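Dernière mise à jour : vendredi 4 octobre

4. Créer vos premières fiches dans Walex

Vous avez installé Walex et créé votre compte de ludothèque : bravo, le plus ingrat est derrière vous ! Ce chapitre vous accompagne jusqu'au premier prêt. La version standard accepte jusqu'à 1000 fiches, et la ludothèque de Paltthorpe, avec ses 819 jeux, y tient encore à l'aise.

4.1 Ouvrir une fiche

1. Dans le menu Catalogue, choisissez Nouvelle fiche.
2. Saisissez le titre du jeu tel qu'il figure sur la boîte, sans article ajouté.
3. Choisissez la famille : société, adresse, symbolique ou assemblage.
4. Indiquez l'âge conseillé, puis validez. Walex attribue le numéro tout seul.

Note : le titre est limité à 63 caractères. Au-delà, il est coupé sur l'étiquette, mais reste complet à l'écran.

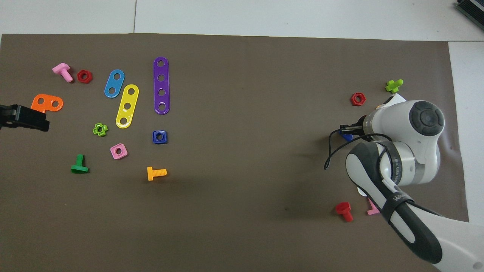 Le champ Composition est notre préféré, et il mérite qu'on y passe un peu de temps. C'est lui qui s'imprime sur la feuille glissée dans la boîte, celle que les familles relisent avant de rendre le jeu. Écrivez une ligne par type de pièce, avec la couleur d'abord et un détail facile à vérifier ensuite. Pour les plaques de construction, les trous font merveille : « plaque bleue, 2 trous », « plaque jaune, 3 trous », « plaque violette, 4 trous ». Même un enfant de cinq ans s'y retrouve, et il adore vérifier !

Attention : toute modification de la composition remplace l'ancienne feuille. Pensez à réimprimer celle qui se trouve dans la boîte.

4.2 Signaler une pièce manquante

1. Ouvrez la fiche et cliquez sur Retour incomplet.
2. Cochez la ligne concernée et corrigez la quantité.
3. Choisissez Bloquer le prêt si le jeu ne peut plus servir, Prêt possible dans le cas contraire.
4. Ajoutez un commentaire — il sera visible au comptoir au prochain passage de la boîte.
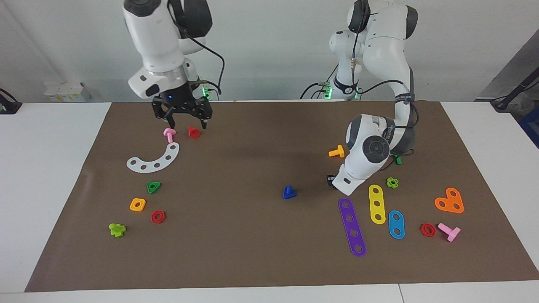
Un jeu bloqué passe dans la liste En attente, où il reste 24 jours avant que Walex vous relance. Profitez-en pour regrouper les recherches : on vide plusieurs boîtes dans la même matinée, et bien des pièces retrouvent leur place. Étalez-les sur une grande feuille de papier brun, posée sur une table blanche par exemple. Un petit écrou rouge s'y repère très bien, même tout contre une pièce rose. Soudabeh Mirzaei, à qui nous devons l'astuce, replie ensuite sa feuille pour la fois suivante.

5. Quand la pièce est retrouvée, cliquez sur Compléter. Le jeu redevient disponible aussitôt.
6. Si vous renoncez, choisissez Clore sans pièce. La feuille de composition est alors corrigée.

Caution : lorsqu'un jeu est rendu incomplet, Walex ne retient rien sur la caution de la famille. Réglez ce point dans Adhérents > Cautions, avant de clore la fiche.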